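Workshop Notebook, Herano Room
September, entry opened 9:40 a.m.
Subject: Toothbrush and mug placement, table setup and working notes
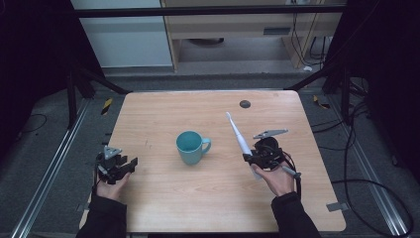 The purpose of this entry is to record the arrangement adopted for the washstand tasks and the points to be settled before the next block of work. The previous entry covered the Lilus cutlery set, which is now closed and should not be reopened without a note in the margin of that page.

The task consists of putting an electric toothbrush into a mug and taking it out again. The mug stands near the middle of the table with its handle to the right. This orientation is to be treated as the standard one until further notice. Other handle positions will be entered under a separate heading so that the two sets can be compared.

Objects in use
Mug, teal, ceramic, one handle.
Toothbrush, electric, white.
Table, light wood, rounded corners, grommet hole toward the back right.

Remarks on the mug
The teal mug replaces the clear tumbler from the Wulter box. The tumbler was too light for the purpose and tipped whenever the brush was set down against the rim with the head uppermost. An electric toothbrush carries most of its weight in the handle, and a container intended for ordinary brushes does not always hold it. The mug has been placed upright with the brush in it and left for 72 hours on the shelf without falling over. That result is considered sufficient.

The brush is to be put in handle first. Head-first placement was discussed and set aside on the grounds that it does not correspond to how people keep a toothbrush at home. Colleagues who believe it should be included are asked to write their reasons below this entry.

Remarks on the table
The tabletop is bare apart from the objects required for the task. Pens, cups and paper go on the side shelf before work begins. The grommet hole has no cover at present. Small parts should be kept away from it, and the replacement cover ordered through Shetty should be fitted when it arrives. The size written on the original order was wrong and has been corrected in the supply book.

The surface marks easily. Wipe it with a damp cloth only. The spray cleaner left a film last month that took two attempts to remove, and it has been returned to the main store.

Order of work
1. Place the mug. Check the handle direction.
2. Lay the toothbrush on the open tabletop to the left of the mug, head toward the back of the table.
3. Put the toothbrush in the mug, handle down, and release it.
4. Take it out and return it to its starting place.
5. After every 8 repetitions, move the mug a hand's width and continue.

The planned total is 400 repetitions, to be divided evenly among 5 sittings. Each sitting is to be entered on its own line in the log, with the start time, the finish time and any drops. A drop is recorded when the brush leaves the table or when the mug falls on its side. A brush that leans against the outside of the mug is recorded as a miss.

Open points
The brush head should be stored with its cap on between sittings. The cap has not been located.
A second mug, wider at the mouth, has been requested for comparison. The Lilus catalog lists one of suitable height.
It remains to be decided whether the toothpaste tube and the soap dish belong in this series or in the next. The present view is that they should wait until the brush results have been read through.
Mug and brush to be washed and returned to the bathroom tray, second shelf, at the close of each sitting.

Entry closed 11:15 a.m.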